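Nomness Supper Nights - FAQ

Last updated Sunday, June 16, 2024

Quick answers, will tidy this up when there's time. Check here before you email pls.

What is it?
Set-menu supper at shared tables. One sitting, same food for everybody. No à la carte, sorry.

Where are you?
Upstairs at Ronness, side door, not the main one. Main one is locked after six. Ring the bell twice if no answer.

How many seats?
24. We hold back two for walk-ins, first come.

What time do I need to turn up?
Doors at 7, food on the table half an hour later. If you're late you join at whatever course we're on. We can't re-run the starter.

How do I book?
Online form only. Not by text, not by replying to the newsletter. You'll get a confirmation the same day, check your junk folder.

Can I cancel?
Yes. Full refund up to 20 days before, half after that. Nothing on the day, but you can give your seat to a friend, just send us the name.

Vegetarian? Vegan?
Veggie always. Vegan with a week's notice. Say so on the form, there's a box for it.

Allergies?
Tell us when you book AND when you arrive. Small kitchen, nuts and sesame used most nights, so we can't promise no traces.

Is wine included?
No. Bring your own, or buy the Benítez red or white by the glass. Corkage is free. Beer fine too.

Kids?
Over tens welcome. No high chairs, and the stairs are steep. No lift either, which we know is a pain, ask us about the ground floor lunches instead.

Parking?
Street only. Usually easier round the back by the Hikunent shop. Allow around 20 minutes on match days.

Do you have a phone policy?
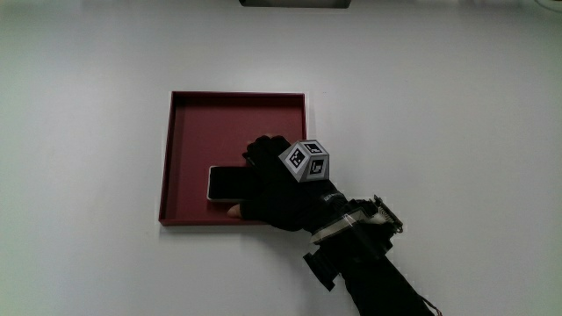

Supper is long and the tables are small, so we'd rather phones weren't next to the plates. Not a ban. Take your pictures when the food comes out, then put it away or leave it on a tray at the side. Any shallow tray does the job, like the square red one with the phone lying flat in it, and there's space for a few more next to it. On call or got a babysitter? Keep it on you, no one will mind.

Can we book the whole room?
Weeknights only, minimum 20 people. Deposit needed to hold the date. December goes very early so ask in the summer if you can.

Gift vouchers?
Yes, by email, valid for a year. We dont post paper ones any more.

Do you share recipes?
Sometimes. The flatbread one is on the newsletter. The plum pickle one will be, once its written down properly.

Something else?
Use the contact form. Replies are slow on supper days.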